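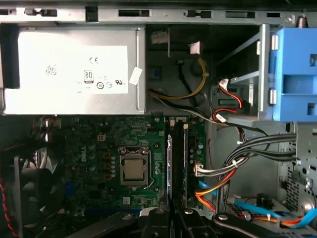

Svetozár Hubáček replied:
I read the Plidlow story twice and I still can't tell who ordered the evacuation. The headline says the county. The third paragraph says the fire chief. The caption under the map says residents "decided to leave." Pick one, please.

marshgrass_79
It was the county. My sister lives on the east side of Plidlow and got the phone call at 4 in the morning, a recording, very calm, like a dentist's office confirming a cleaning.

Dhanial
Your sister got a call. My parents got a kid on a bicycle yelling. Same street, as far as I can work out.

marshgrass_79
Which end of the street?

Dhanial
The end with the bicycle, apparently.

toolow2thefloor
Can we talk about the number in the report. 1,144 people "displaced." There is no way. The whole town would have to leave and take the cemetery with them.

Svetozár Hubáček
They're counting the campground at Ternen. It's in the last line, after the part about the governor's helicopter, where they put things they hope you won't get to.

toolow2thefloor
Campers aren't displaced. Campers displaced themselves.

kettleblack
Tell that to the family whose tent was next to the ridge. You don't have to own a house to lose your stuff and your car in a fire. I think the number's fair and I think it's a little cold to quibble over it this week.

toolow2thefloor
Fine, cold. I still want to know how many houses burned and the paper hasn't said. First it was "several," then "a number of." A number of! I also have a number of houses. It's zero, I rent.

Dhanial
2 on Bodetti Road for sure, my dad walked up as far as the barrier and could see them. He says the feed store is still standing but the deputy wouldn't let him past to look at the back of it.

kettleblack
Sorry about the road, Dhanial. Are your folks at the school?

Dhanial
One night at the school. Now they're at my place, rearranging the kitchen. I'm told the pans were wrong.

marshgrass_79
Updated story is up as of this morning, stamped August 12, 2010. They've changed "decided to leave" to "were advised to leave." Still no name on who did the advising.

Svetozár Hubáček
Progress. By November we may have a verb.

kettleblack
I know one of the reporters over there. It's two people and an intern covering three counties, and the intern drove out to the fire line in her own car. They're going to get a caption wrong.

Svetozár Hubáček
I don't blame the intern. I blame whoever read "residents decided to leave" over a map with a big red arrow on it and hit publish — that person was presumably indoors.

toolow2thefloor
Does anyone know if the Ternen road is open southbound? The county site just says "see local media."

marshgrass_79
And local media says check the county site. One lane, with an escort car, last I heard. Bring water, you'll be sitting a while.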